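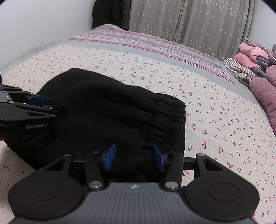

By the Household Desk at Drikier
Posted 22/01/2022 in Laundry & Linen

Black clothes and how to stop them turning grey, bobbly and sad

Every wardrobe has a black heap in it. You bought the things one at a time, each for a perfectly sound reason, and now they lie on the bed after wash day like something that has crawled in to hibernate. Is it a sweatshirt? Is it the trousers? You will find out when you pull at a cuff.

Most of what goes wrong with soft black knits goes wrong in the wash, the drying or the pile. Some notes on all three, plus cuffs, which get a section of their own.

Sorting the heap

Tip the lot on to the bed. A bed is better than a table for this, being large, soft and something you will need back by bedtime, which concentrates the mind wonderfully. Put a pale sheet or an old towel down first if your bedspread sheds. Black jersey will pick up a white hair from across a room and keep it for years.

Find the cuffs before anything else. Take hold of one, lift, and let the rest drop. A sleeve hangs from a shoulder and a leg hangs from a crotch, and you will know which you have before you have finished shaking it. Starting from the middle of the lump gets you a bigger lump.

Do it by daylight. Navy and black look identical under a bedroom bulb, and the trousers that pass for black at seven in the morning will be navy by the time you reach the office.

Washing

Inside out, always. The outside of the cloth does the rubbing against zips and buttons otherwise, and that rubbing is where the grey comes from. Close the zips on whatever else is going in.

Cold or thirty degrees is plenty for anything you have merely sat about in. Use liquid, and less of it than the cap suggests. Powder that hasn't dissolved leaves pale streaks along the seams, and you will blame the machine.

We are asked a lot about the special dark detergents. We tried the Celitz one for most of a winter and it was fine. So was the ordinary liquid. The Celitz smelled faintly of a hotel corridor, which some people like.

Keep towels out of it. A new towel in a black wash is an act of war.

Vinegar in the rinse will shift a dull film of old detergent, 100 ml in the softener drawer, now and again. It won't put dye back. If the colour has gone, it has gone, and you want a packet of dye or a lower opinion of what the neighbours notice.

Cuffs

Gathered elastic cuffs, the sort that pull up into tight little ruffles, die before the rest of the garment does. Heat kills them, and so does being yanked over heels by somebody late for a bus.

Don't iron over them. Iron up to the edge of the gathering if you must iron sweatshirts at all, and we'd gently ask why you must.

Don't peg by them either. A wet sweatshirt is heavier than you think and all of that weight goes on the elastic. Peg at the underarm, or fold it over the line at the chest.

If a cuff has gone slack on one side only, pinch it all the way round between finger and thumb before you give up on it. Often the elastic has twisted or bunched inside its channel and can be worked back along with your fingers. Pull the ruffles out flat, a bit at a time, then let them spring back. If they don't spring, the elastic is finished.

Replacing it is 2 minutes of unpicking followed by an evening of looking for the safety pin. Cut the new elastic shorter than your wrist or ankle measurement, pin one end to the fabric so it can't vanish, thread it through and overlap the ends before stitching. Where the elastic is sewn straight into the cloth with no channel, leave it alone or pay someone. We learnt this on a pair of trousers that are now dusters.

Fluff and bobbles

A lint roller does for fluff. A damp rubber glove, stroked in one direction, does for fluff when the roller has run out, as it will have. For bobbles, lay the garment flat on something hard and use a fabric shaver with hardly any pressure. Stay off the ruffled part of a cuff, where the blade finds a ridge and makes a hole of it.

Mac Suibhne's on the high street used to sell a pumice block for jumpers. It works on thick wool and is far too fierce for soft jersey.

Folding, or some version of it

Lay it face down, smooth it from the middle outwards, sleeves in, bottom up to the neck. Trousers go leg on leg, then in half, then in half again. Tuck the cuffs inside the fold so they don't catch on the drawer runner.

Stand things on edge in the drawer if you own a lot of black, with the folded side up. You still won't be able to tell them apart. A short stitch of coloured thread inside each waistband or neck helps: red for the good ones, anything else for painting in.

The Drerolano drawer dividers a reader wrote in to recommend are decent but too tall for shallow drawers. Measure first.

In February we'll be doing white socks, and where the other one goes.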